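Hollmann Adds Farmyard Set to Its Berkik Toy Line 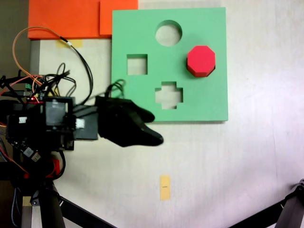 FLUSVILLE - Toy maker Hollmann will start shipping a new farmyard playset in August, the company said. The set joins the Berkik line of animal figures and buildings and will be sold first through independent toy stores.

The farmyard comes with a henhouse, a feed shed with a hinged door, 2 goats, 5 hens and a hand cart. The fence panels clip to either building and fit the older Berkik pasture sets. A tractor shown at the spring trade fair was dropped from the box and may be sold separately next year.

Hollmann plans a first run of roughly 1,000 sets, all packed at its Haltov warehouse. Stores that carried the Berkik sheep barn can order now. Others will have to wait until the second run, which has no date yet.

The company also said it will bring back replacement parts for the sheep barn, including the ladder and roof pegs. Owners had been asking for them after the parts went out of stock last winter. Orders for parts go through the Flusville shop, by phone or at the counter, until 2 p.m.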